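Section 3: Setting the humidity on your Flosari room unit

The box says the Flosari "learns your home". Set it yourself anyway. Left in Auto, ours at the Flamthorpe house ran through most of March and the bedroom windows streamed every morning.

Before you start, put a separate humidity gauge in the room and leave it overnight. The Ninska gauge that comes in the kit will do, though I'd check it against a second one. Linnea Magnusson tested a pair side by side on the same shelf and they disagreed by 8 per cent, so treat the reading as a neighbourhood and leave it at that.

1. Stand the unit on a level surface, away from curtains and outside walls.

2. Fill the tank to the lower line. The upper line is marked "Max", but on our unit it slops when you carry it.

3. Plug in and hold the Mode button until the light stops blinking. The printed sheet says 3 seconds. Allow longer.

4. Press the down arrow until the display shows the figure you want. Start low and work up over a few days.

5. Turn off Smart Boost. It comes back on after a power cut, so check it again if the lights have been out.

Note: The target figure is what the unit reads at its own air inlet, right beside its own mist. The far side of the room will be drier. Go by the gauge near the bed.

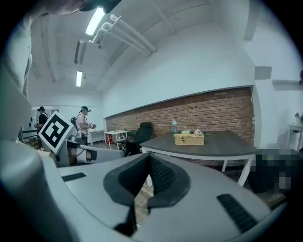
6. Leave the setting alone until the next morning, then look at the gauge and the window glass. If there's water on the glass, drop the target one step, whatever the colour of the comfort light.

7. Once you're happy, hold Lock. The child lock also locks out the Off button, so learn how to undo it first (hold Lock and Mode together).

Caution: Unplug the unit before you lift the tank. Never add scented oil, including the Lysenko drops sold next to it in the shop. The label says "suitable for most units" and doesn't say which.

About the filter counter: it goes by hours of running and takes no notice of how hard your water is. Ours asked for a new filter at 2,314 hours, and the old one had been crusted white for weeks. Pull it out and look at it — if it's stiff, replace it, then hold Reset until the counter reads zero.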